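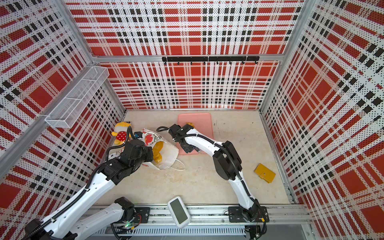 *Plaid panels, aluminum beams, black hook rail right of center.*

# rekex-blotter

Police log entries and short crime news items from Jurkby and Brannigan County, cleaned up and lined up with each other. Text only. Made for people working on event extraction, headline stuff, or just how arrests get reported vs. what the log said.

Version 0.3. Last touched January 2025. Card is behind the data in places, see TODO.

## What's in it

- 2,000 log entries (public police blotter, Jurkby PD and the Brannigan sheriff)
- 306 news items that match at least one log entry
- a link table between the two
- annotation guide (short, needs work)

A "log entry" is one incident line as the department put it out. Some are one sentence. Some are a whole paragraph with three addresses in it. We did not split those.

A "news item" is the article text with the byline, ads and related-story junk taken out. Headlines kept separate from the body. Several outlets print the headline again as the first line of the body, we remove that when it's an exact match and leave it when it isn't.

## Files

```
data/
 log_entries.jsonl
 news_items.jsonl
 links.csv
docs/
 guide.md
scripts/
 clean.py
 relink.py
```

`links.csv` is many-to-many. One article can cover a string of car break-ins, one robbery can get four follow-ups. Don't join and then dedupe on article id, you'll lose most of the burglary links.

## Fields

Log entries have 16 fields. The ones people ask about:

| field | what | notes |
|---|---|---|
| `entry_id` | our id | stable since 0.2 |
| `agency` | `jurkby` or `brannigan` | |
| `reported` | when the call came in | local time, no zone |
| `occurred` | when it happened | often blank, sometimes a range |
| `category` | ours, not theirs | see below |
| `category_raw` | theirs | spelling untouched |
| `text` | the entry | names masked |
| `status` | open / arrest / cleared / unknown | at publication only |
| `loc_block` | block-level location | never a house number |

The rest are in `guide.md`. `officer_unit` is there but empty for the sheriff, they dont publish it.

## Categories

theft, burglary, robbery, assault, fraud, poisoning, weapons, drugs, traffic, missing person, welfare check, other.

`poisoning` is tiny and mostly animals. Kept as its own thing anyway, folding it into assault made the assault numbers weird.

`fraud` covers bad checks, fake rentals, gift card calls, and the money-doubling type. If somebody was robbed after a fraud meeting, it gets both labels, robbery first.

Traffic is undersampled on purpose. Full feed was mostly fender benders.

## Names and privacy

All personal names are replaced with role tags: `[SUSPECT_1]`, `[VICTIM_1]`, `[WITNESS_2]`, `[OFFICER_1]`. Same person keeps the same tag inside one entry and its linked articles. Tags do not carry across cases, so don't try to follow anybody around the dataset.

Ages are kept for adults. Anyone under 18 is just `[MINOR]`, no number. Entries where a minor was the victim of a sexual offense are left out completely.

Business names stay in unless the business is run from a home.

If you spot a name we missed, use the removal form and give the `entry_id`. Please do NOT paste the name in a public issue. We pull the row first and sort it out after.

An arrest is not a conviction. Most rows have no outcome attached, and charges get dropped or changed all the time. Anything you build on `status` should say so.

## How it was made

1. Pulled the public logs. Jurkby posts HTML, Brannigan posts PDFs, some of them scanned.
2. OCR on the scans. Checked by hand where the confidence was low.
3. Ran everything through Wonus for the name masking, then a second pass by a person.
4. Candidate links by date window and block, then two annotators said yes or no.
5. Disagreements went to a third reader. 40 pairs stayed unresolved and are marked `unsure` in `links.csv`.

The August logs from the sheriff are missing a stretch. Their site was down and the PDFs never went back up. We asked. No synthetic rows to fill it.

## Loading

```
pip install -r requirements.txt
python scripts/clean.py --in data/ --out build/
```

Python 3.10 or newer. `clean.py` wants UTF-8, the raw sheriff files are not always, so run it with `--fix-enc` if you bring your own.

To rebuild links with a different date window:

```
python scripts/relink.py --days 3
```

Default is 5. Wider gets you more follow-ups and a lot more garbage.

## Known problems

- `occurred` before `reported` isn't guaranteed. Clerk typos. Left as is.
- OCR confuses 1 and 7 in block numbers. Fixed the ones we saw.
- Money amounts differ between log and article fairly often. Log says $900, paper says $1,000. Both kept, it's sort of the point.
- Articles lean toward violent stuff. Shoplifting almost never gets written up, so linked rows are not a fair sample of the log.
- Entries that start mid-story ("same subject returned") have no pointer to the earlier call.
- A few masked tags have the wrong number, esp. when brothers are involved.

## Don't use it for

Predicting where crime will happen, scoring people or neighborhoods, anything in hiring or housing. Two agencies, short span, lots of gaps. License terms cover this too, read them.

## License

Annotations and link table: CC BY-NC 4.0. Log text is public record. Article bodies are under a research agreement and come as a separate download, request access through the Rekex data page.

## TODO

- [ ] finish `guide.md` section on multi-suspect cases
- [ ] court outcomes for Brannigan, if we can get them
- [ ] recheck `welfare check` vs `missing person`, annotators split on theese
- [x] drop duplicate headlines
- [ ] tests for `relink.py`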